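Objet : Re: [plovutum-dev] Mipmaps et espace colorimétrique à l'import

> Depuis le passage à la 3.14, les textures converties par Hekent sortent
> plus sombres dès que l'on s'éloigne de la surface. De près, rien à
> signaler. J'ai d'abord soupçonné le filtrage anisotrope, mais le
> désactiver ne change rien. Faut-il régénérer toute la bibliothèque ?
> Elle compte 600 fichiers et je préférerais éviter.

Bonjour,

Le filtrage n'est pas en cause. Hekent calcule les niveaux de mipmap par moyenne directe des valeurs sRGB, sans repasser en linéaire. Sur une texture peu contrastée, l'écart reste négligeable. Sur une alternance de noir et de blanc, la moyenne codée vaut 0,5 alors que la valeur correcte, une fois réencodée, est proche de 0,735. L'assombrissement est acquis dès le niveau 1 et dépend ensuite du contraste résiduel.

L'ancienne version masquait le problème : Plovutum ignorait les niveaux fournis et les recalculait au chargement. Ce recalcul a été retiré en août pour réduire le temps de démarrage.

Deux possibilités :

- remettre mipmap_source=runtime dans le profil du projet. Aucun fichier à toucher, chargement plus long ;
- relancer Hekent avec --linear-mips, uniquement sur les cartes de couleur.

Les cartes de normales et de rugosité sont déjà linéaires et ne doivent pas recevoir cette option. Gurar les distingue par le suffixe du nom de fichier, à vérifier si votre nommage est ancien.

Pour un contrôle rapide, forcer un biais de 4 niveaux et comparer la luminance moyenne à celle du niveau 0, toujours après conversion en linéaire. Chez moi l'écart disparaît avec l'une ou l'autre méthode. Je n'ai pas testé les formats compressés par blocs.
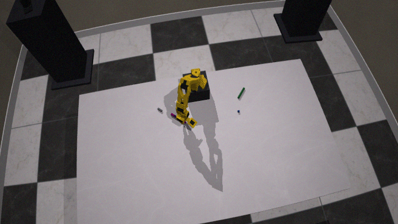
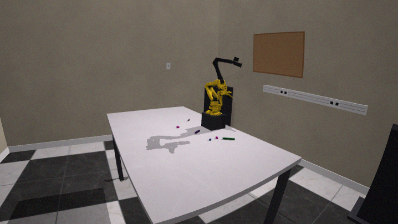

Rendus de synthèse, bras jaune et motif en damier.

Dernière mise à jour : 14 décembre 2024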